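Search this list
Search archives Advanced Go

Subject: Re: [gripper-eval] Finger choice for the processor insertion task

The Brernent working group thanks the Mundlow laboratory for its message, which is quoted in part and answered by item.

> We have read your May summary and have two questions before we
> commit our own bench time. First, is the socket trial run on a bare
> board or inside a full case? Second, does the Nyaga gripper leave
> enough room around the drive bay, or should we plan on the narrower
> Plaswood fingers?

1. Bare board or full case

All trials are run inside a full desktop tower. The tower is laid on its side on the rail table with the side panel removed, and the socket is left open with its load plate raised. The part to be placed starts in a raised holder on the gray printed fixture, to the left of the case. Sites that wish to compare results with ours are asked to keep the fixture on that side, as the length of the reach affects cycle time. 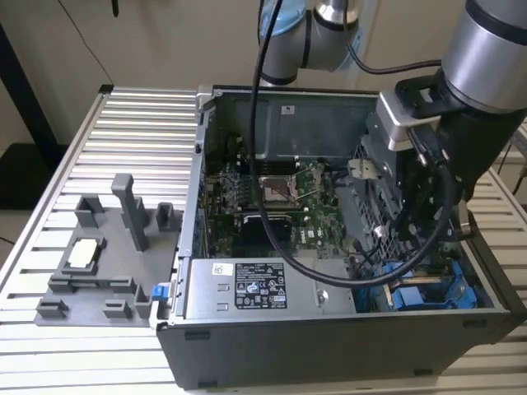 2. Clearance around the drive bay

The Nyaga gripper can work inside the case, but its linkages take up a good deal of space. The wrist camera view is also affected: the bracket and linkages fill much of the lower half, and operators should rely on the fixed camera for the final approach. We recommend that approach paths near the bay be checked at low speed before any timed run.
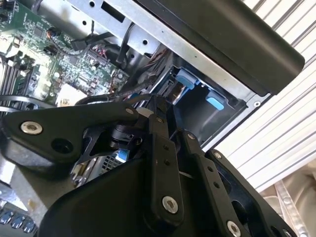 Wrist camera view of the gripper at the open case, with the light blue drive bay latches beyond.

The Plaswood fingers are narrower, but we have completed only 20 attempts with them, against 464 with the Nyaga unit. We do not consider this enough to support a recommendation. A further 2 sets of fingers are on order, and one can be lent to Mundlow on request.

3. Log format

Please submit logs with one line per attempt, including aborted attempts. The shared log now holds 1,890 entries across all tasks. Entries without a controller version will be returned to the sending site.

Brernent Working Group on End Effectors

Recent messages in this list
Controller time-outs on long moves
Re: Cable routing at the wrist
Fixture drawings, second revision
Plaswood finger wear: request for data

Contact the list owner | Copyright Brernent | Back to top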